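Students should not pay twice for a room

The council in Brendotport wants to license every shared house let to students, and landlords say the fee will go straight on the rent. They are probably right. I still think the council should do it, on one condition: the deposit rules have to change in the same vote.

At present a student pays a holding fee to Druleck in October for a room they won't sleep in until the next summer. If a friend drops out, the rest of the group must find a replacement or cover the gap. Bianka Katona and her two housemates covered it for a whole term.
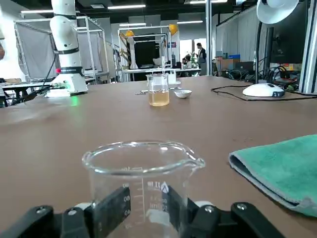 Issue 3, page 2

Marietjie Molefe, who speaks for the landlords, told Wednesday's meeting that group contracts keep rents low. I have seen no figures for that. Single contracts are normal in Zislow, and houses there still get let. Councillors should ask why before they vote on the fee.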